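20/02/2024
By Farah Rahman

The tea round is going quiet

When the Bajwa building in Kekstead opened, its kitchen served 56 people and the kettle was hardly ever off. One person from each team made the drinks at eleven and again at three. Today most staff get their own, and many drink it alone at their desks.

Augustina Atinga has run the front office for six years and misses the old way. "You found out who was moving house and who had a bad back," she says. "Now I find out by email."
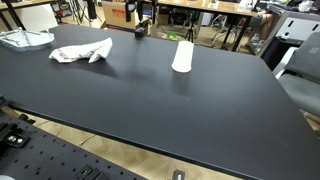
Part of the change is down to hours. With people starting at different times, eleven o'clock no longer suits everyone. Money comes into it too. The firm used to spend some £220 a month on tea, coffee and milk, and stopped paying last February.

Saeed Akbari, in accounts, brings his own teabags and keeps them in a drawer.
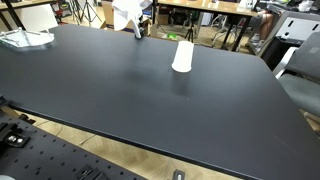

Farah Rahman

A few teams have held on. The post room still runs a rota, pinned beside the fridge, and new starters are put on it in their first week. Mwanaisha Mabula joined in the autumn and did not drink tea at all. She does now, with two sugars.

Last updated: 20 minutes ago

Comments

Awuor O.
We gave ours up when the milk kept going missing.

Kettle_Ken
Three sugars and leave the bag in, please.

JanetP
Our rota lasted a fortnight.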